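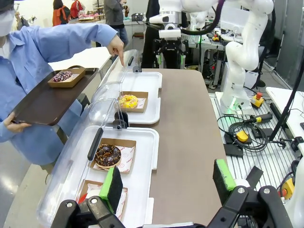 Wrist cam, donut station, Tuesday. Customer is pointing at his next pick.

Thread: Teleop vs hand-guiding for the donut handoff (please talk me out of one)

skernirent_zb
Posting from the wrist camera's point of view because that's the view I've been living in. Task: customer holds out a tray and points at the display case, arm opens the clear cover, picks up the whole cardboard box with the donut in it, sets it on the tray, closes the cover. I have to teach this by demonstration and I've got budget for one method done well or two done badly.

So far I have 165 demos by remote control and 9 by grabbing the arm and moving it around like a stubborn dog. The 9 look better. I resent this.

nicanor_e
What's the failure on the teleop ones?

skernirent_zb
The cover. Everyone I put on the controls goes for the handle, misses, backs up, has a little think, goes again. So the policy has learned to have a little think. It parks over the case and contemplates. Very lifelike, zero donuts.

pindura_fan
You're training on the hesitations. Cut them. Anything where the arm sits still for more than a second mid-task, trim it or throw out the whole episode. We lost a third of our set that way and the arm stopped daydreaming.

medrano_h
Disagree with trimming. If you chop the pauses out you get a jump in the joint positions wherever the operator was drifting a bit, and then the arm learns to twitch. Get better operators. Make each person do 20 throwaway runs before you record anything. Boring, works.

pindura_fan
"Get better operators" is advice in the same way "be taller" is advice.

medrano_h
I was a bad operator in October. I'm now a mediocre one. It can be done.

Yolo_G
Can we talk about those green pads? Flat pads on a handle like that is asking for it to slip out. I'd sort that before arguing about demos. When you hand-guide you can feel the handle seat itself and you nudge without noticing. On remote you get the camera and a prayer.

skernirent_zb
The long handle on the near cover is OK with the pads. The little one on the far cover is the one that makes people say words. You may be onto something with the feel, though. All 9 of the hand-guided runs were me, and I couldn't tell you what my wrist was doing.

Yolo_G
Which is the problem with hand-guiding, by the way. Your wrist knows, your notes don't, and your arms are in every camera view. Train on that and the robot will wait for a pair of human forearms to show up before it does anything.

damian_p
Came here to say the forearms thing. We did it at Ibarra. Guided a pick for a week, lovely smooth motion, took the human away, arm didn't move. What saved us was replay: guide it by hand once with the cameras off, save the joint path, put everything back where it was, then let the arm run the path by itself with the cameras on. That second pass is your demo.

nicanor_e
Replay only works if the customer holds the tray in the same spot both times. Is the tray on a stand or is a person holding it?

skernirent_zb
Person. Waist height, whichever waist you happen to get.

nicanor_e
Then replay gets you the cover and the pick, and you'll need teleop for the handoff. Split it. Two skills, switch between them once the box is clear of the case.

medrano_h
And now there's a seam in the middle of the task, over a tray, with icing involved. One continuous demo, please. I will die on this hill.

damian_p
Hill noted. Seam was fine for us, but we were moving bolts, and bolts don't have sprinkles.

jaden_rig
How are you labeling which donut the person wants? If it's off the pointing, I'd worry about that more than the cover. A finger aimed down at the case from one side could mean either compartment from where your camera sits.

skernirent_zb
Operator hears the customer say it out loud. The robot doesn't. So yes, I've been teaching it to read minds. Adding that to the list, thanks, I think.

jaden_rig
Put the spoken request in as text with each episode. You can do it after the fact if you kept audio.

skernirent_zb
I kept audio. It's mostly me.

Update, same evening: did 6 replay runs on the near cover per damian_p, all opened clean. Far cover is still the far cover. I'm going to try medrano's throwaway runs on the operators tomorrow and Yolo's grippier pads on the robot, and leave the seam argument until I have a seam.

medrano_h
Don't make a seam.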